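Pement hand kit: progress report to the Hashemi Fund
Stasstead workshop, 11 September 2019
Prepared by Hòa Lò

First of all, a warm thank you for your patience over the summer, and for the kind note that came with the second payment. It went up on the workshop wall and has cheered us through one or two long afternoons!

As you'll remember, the grant lets us review the Pement hand kit and its companion simulator, Aklow, before we recommend either of them to small colleges. We have now finished the simulator half of the work. The kit is sold with a library of 69 practice objects, and we have tried 30 of them so far, mostly kitchen and table things, starting with the shapes our tutors thought students would find hardest. Bottles took us far longer than I had planned for (I had put them down as a morning's work, which shows how much I knew), and we went back to them again and again with different finger settings.

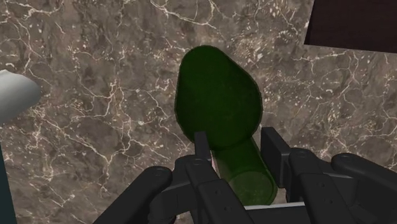
Green bottle held at the neck in the simulator, seen from above.

Gripping close to where the neck meets the wide part has become our preferred starting point, and the tutors have written it into the draft worksheet. We still find the finger menus fiddly, and the manual is rather thin on how to save a grip once you are happy with it. Their support desk has been friendly, though replies can take up to 3 days, and I have asked whether colleges would get anything quicker.

On money, we have 1865 pounds left in the equipment line, and I should like to keep it for spare fingertips if you are agreeable. The real hand is due to be set up on our bench in October, and you would be very welcome to come and have a go with it. Do let me know which mornings suit you and I will book the small room upstairs as well.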